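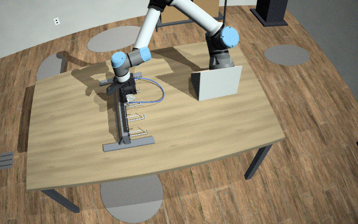

Our department at Flinora puts small metal brackets on racks before coating, and until last August all of this was made by hand. One rack is not heavy work. A full shift of racks is, mostly for the wrists and for the neck, because the eyes must stay on the tips of the prongs all the time. When the company decided to buy an arm from Cleltau, the planning group first built a table and a rack in the computer and let us look at it on a big monitor in the break room. The people who do this work saw quickly some things that the engineers did not see. In the simulation the prongs all stand out on one side of the rack, with the short tips turned up, and the gripper must come down close to them. Marcelino Escobar from the second shift looked longest at the thin blue cable, which makes a wide loop next to the gripper, and he asked what happens when this loop meets a prong. It was a good question and it took the engineers one week to answer it.

Robot arm and rack, computer simulation, planning stage.
White arm with light blue caps on the joints. The rack is the gray one at the left side of the table. The pale panel stands in front of the base of the robot, and we asked to have it moved in our hall, so that a person can reach the table from both sides.

What the shift looks like now
We have 11 people in racking, the same number as before. This was the first question at every meeting, and management gave the answer in writing. The arm takes the standard brackets, up to 2,000 pieces in a day shift. The old record of the whole team by hand was 3,000, but that was one special day before a holiday and I would not like to repeat it. The long parts, the bent parts and everything that comes in a mixed box remain with us.

The work became different more than it became less. Before, you stood at your place and talked with the person next to you. Now one colleague stays near the arm, fills the trays, takes away the full racks and checks the first piece of each batch. It is easier for the hands. It is also more lonely, and some of us did not like it in the first weeks. Since November we change this position every two hours, and this was a proposal from the team.

Fergal Ní Mhurchú, who gives the training, made a folder with paper instructions because not everybody wants to read on a tablet. There are still 863 part numbers in our list and the arm knows only a small portion of them. For each new one somebody must sit down with Fergal and show how the part is held. Three of my colleagues now do this regularly. They receive a higher wage group for it, but the contract change was slow and one of them is still waiting for the paper.

Open points
The beep when a tray is empty is too loud for the people at the inspection bench. The light above the table gives strong shadows in the evening. Birkett, our maintenance firm, will come for both.

Visits from the other halls are possible on Tuesday after lunch. Please wear closed shoes and ask at the Jendia desk for a badge. If you want to see the simulation yourself, it runs on the monitor in the break room, and you can turn the view with the mouse.

Text: racking team, hall two. Page last changed 2021-01-03.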